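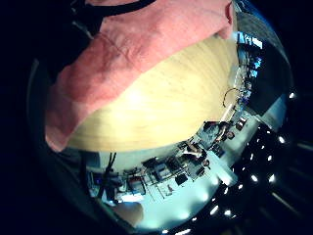
Kirsten Þórarinsdóttir holds that a cloth should never be folded in the air. Lay it on a table first, she tells new staff, and let the table hold the weight while the hands do the rest. Her old colleague Ragnheiður Hjaltadóttir folds everything standing up, against her chest, and gets through a basket sooner. The two worked side by side at the Pomare linen service and never settled the matter. This chapter follows the table method, and the standing method comes back in Chapter 9.

# Chapter 4: Folding on a Flat Surface

Most folding at work is done wherever there is room. A hotel may have a proper linen room, but a small office, a repair shop or a school lab usually has one free tabletop near people who are busy with something else. A pink cloth on a pale wooden table, with desks and monitors across the room, is a normal place to start.

## 4.1 The table

Clear the part of the table you need and wipe it. Move cords and straps off the cloth before you begin, or they will end up inside the fold. A smooth wooden top lets cloth slide, so hold one corner down with your free hand. If the light overhead leaves a bright spot on the wood, stand where it doesn't bother you.

Table height matters more than table size. You should be able to reach the far edge of the cloth without leaning your stomach on the rim. A table 60 inches long is enough for everything in this chapter except bed sheets.

## 4.2 The first edge

Every fold is measured from the one before it. If the first folded edge runs at a slant to the table, the second will too, and the finished piece will not stack. Line the first edge up with the edge of the table.

Cloth that hangs over the side pulls on the part still lying flat. With a soft fabric the pull is slight but steady, and the piece creeps while you are working on the other end. Bring the hanging part up onto the table before you smooth anything.

Small wrinkles can be pressed out with the flat of the hand, working from the fold toward the open edges. Deep creases need an iron, covered in Chapter 6.

## 4.3 Words used in this chapter

**Folded edge:** the side where the cloth doubles back on itself.

**Open edge:** a side where the layers can be lifted apart.

**Drop:** the part of a cloth that hangs below the tabletop.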